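Sunday, after supper

Well, the garden is finally in, or as in as it is going to get this May, and I am writing this with my feet in a basin of warm water like somebody's grandmother. I suppose I am nearly old enough. My knees have been talking to me since lunch.

The beans went in first, along the back fence where the soil stays soft. I had meant to do two rows and ended up doing three, which is how it goes every year, and then in August I am leaving bags of them on people's porches and running. The tomatoes are the ones from the Iltden market, nine of them, a bit leggy but with good thick stems. I buried them deep the way Mother did, right up to the first real leaves, and talked to them a little (she did that too). The tenth I gave to Sarmīte over the fence, and she gave me half a rhubarb cake in return, so I believe I came out ahead.

She stayed and talked for a good hour. Her sister is moving back from Westov at the end of the month and the house is being turned upside down to make room – beds carried up, beds carried down, a wardrobe stuck on the landing since Thursday. I offered to help and she laughed at me, kindly, and looked at my knees. 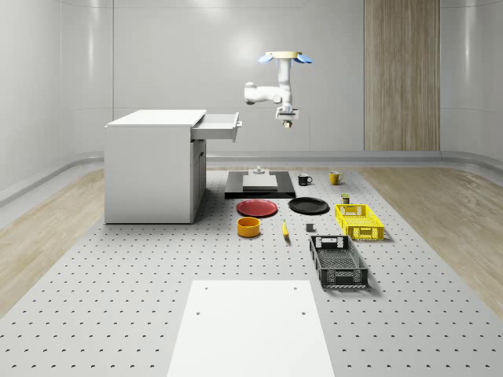

**Odds and ends**

The seed bill came to 126, and I have decided not to think about it again until the peas are up. I did say last fall that I would save my own, and I did save some, and then I put the envelopes somewhere very safe. If I ever find them I will have the best-stocked garden on the street.

Rain barrel is full. The downspout still drips on the wrong side, so I propped it with a brick for now.

Called Ramanauskas about the mower and got the son, who was very polite and said it would be ready when it was ready. The grass is up over my ankles out front. I rather like it that way, with the clover coming, but I don't think the people across the road do.

I walked down to Stisine pond before supper to stretch my back out, and it was so lovely that I stayed much longer than I meant to. The light was coming in low over the reeds, and there was a heron on the far bank standing so still I took it for a post. I sat on the bench for twenty minutes and thought about Mother's garden, the old one with the currants, and how she used to send me out with a bowl and I would come back with a red mouth and hardly anything in it. She never once scolded me for that. I'd like some currants of my own. There is room by the shed if I move the compost.

Tomorrow: string for the beans, stamps, call Sarmīte about the wardrobe, return her cake plate.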